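Gripper trials, simulated rooms: gallery

Posted 2020-05-04 by Donnie Rankin

We are comparing two grippers on the same simulated arm before we commit to buying either. One is the Moltgate, a short blocky parallel gripper. The other is the Dantas, which is longer and has thinner fingers. Both run under the Rarari controller with the same speed limits and the same start position, and every run is done in a rendered room so that we can repeat it exactly.

Each gripper gets 200 runs per room. A run ends when the arm reaches its target, touches something it should not, or passes 30 seconds. The full logs are on the Costska project page, under the October plan. The gallery covers the room we have spent most time on, and more will be added as the other rooms are finished.

Shelf room

Open shelving unit with a blue-grey frame and three dark shelves, all empty. The gripper is at the back, just past the rear rail, and the rest of the arm is hidden by the unit. We use the steep view for checking clearance at the top rim — the side view makes every gap look bigger than it is.

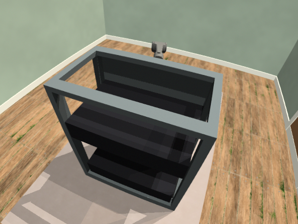

Notes on the shelf room

The frame has no top or side panels, so the planner is free to come in from above or from the front. With the Moltgate it mostly chose the top. With the Dantas it chose the front more often, and those runs were slower but had fewer contacts with the shelf edges.

The dark shelves gave the simulated depth camera some trouble. The faces are slightly glossy and the readings near the front edges were noisy. Raising the resolution did not help much. Averaging 7 readings did, at the cost of a short pause before each move.

Settings

Arm speed was held at half for all runs. Gripper force was left at the default for each model. The controller log is capped at 2,000 lines per run, and a few of the slow Dantas runs reached the cap, so their last moves are missing from the plots. I have raised the cap for the next set.

Still to come

Drawer room, both grippers. Shelf room again with boxes on the lower shelf. If you want the room files, write to me and say which version of the controller you are on — the older ones will not load the rug texture.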